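Brumau Tray and Mat Set
README for the data files

What this is

Brumau is a record of small trays, mats and the tables they sit on, kept so that people fitting out shared craft rooms can compare one setup with another. Each entry covers one table: what is on it, how it was laid out, and any notes from whoever set it up. The files are plain text and comma-separated tables, with photos in a separate folder.

The set began as a list on paper in a community craft room. Frauke Ruppert typed it up and added the columns for colour, surface and edge. Most of the wording in the notes column is still hers. Later entries came from two other rooms, listed in the files as Plira and Georgiev.

What is in the folder

tables.csv has one row per table. Columns are table_id, room, top_colour, top_shape, corner, leg_colour, notes.

mats.csv has one row per mat. Columns are mat_id, table_id, colour, surface, corner, overhang, notes. The overhang column is yes or no. It says whether any part of the mat goes past the edge of the tabletop, and it doesn't try to say how far.

trays.csv has one row per tray. Columns are tray_id, table_id, colour, shape, rim, contents, position, notes.

photos holds the pictures, named by table_id. Some tables have no picture. A few have more than one.

changes.txt is the list of corrections, newest first. The last one is dated Tue 20 September and fixes the room name on 17 rows in trays.csv that had been pasted in from an older sheet.

Where the entries come from

Three rooms contributed. The first has long tables used for beading and card making. Plira is a smaller room with six tables, mostly used by a sewing group. Georgiev is a hall that gets set up and packed away the same day, so its layouts change more often and its notes are shorter.

Entries were written by the person setting up, usually before a session. Nothing was moved to make a table tidier for the record. If a mat was crooked or hanging over the front, it went in that way, and the same goes for trays left to one side.

How the words are used

Colour. Use the everyday word. Where a colour sits between two, both are written with a hyphen, as in blue-grey. Don't use shop names for colours. An early version had them and they couldn't be matched from one maker to the next. Lighting changes how white tabletops look, so a warm-looking white is still entered as white.

Surface. This describes what the eye sees: plain, dotted, ribbed, mesh-like. It is not a statement about what the mat is made of. There was a material column at one point and it was dropped in version 6 because too many of the entries were guesses.

Corner. Square or rounded. Slightly rounded counts as rounded.

Rim. Raised, flat or none. A tray with sloping inner walls is entered as raised, with the slope mentioned in the notes if anyone thought it worth mentioning.

Contents. Empty means nothing has been put in the tray for use. Specks, dust and bits of thread don't count. If there is anything else in there, write what it is.

Position. Left, right or middle, as seen by a person standing at the near side of the table.

Things on the floor are not recorded unless they belong with a table. Boxes and cabinets standing nearby are left out too.

Known problems

The Georgiev rows use "tub" and "tray" for what may be the same thing. These have been left as written. If you need them combined, search for both.

In mats.csv, 11 rows have nothing in the overhang column. They were entered before the column existed and there was no way to go back and check.

Table ids were reused once when Plira replaced a table. The old one has the letter a on the end.

No sizes are given. People asked for them, and a proper measuring day is planned for October if the first room is free. Until then please don't work out sizes from the photos.

The Brivex import, which some people will remember from the old shared drive, is not part of this set. It used a different list of colours and had no table ids.

Using the files

The csv files open in any spreadsheet program. Keep the id columns as text or the leading zeros will drop off. Lines are in the order they were entered, so sort by table_id if you want everything for one table together.

You may copy, change and share the files, including for paid work. Please keep this README with them and say what you changed.

Adding a table

Fill in the row in tables.csv first, then the mats, then the trays. Leave a cell blank if you don't know. Write "none" only when you have looked and there isn't one. A table with a mat and an empty tray is a perfectly good entry and doesn't need to wait until someone has put beads or buttons out. Add a line to changes.txt with your name and the table id, then put the photo in the photos folder under that same id. 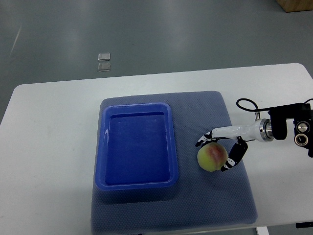
Corrections to existing rows go in changes.txt as well, with the old value written beside the new one.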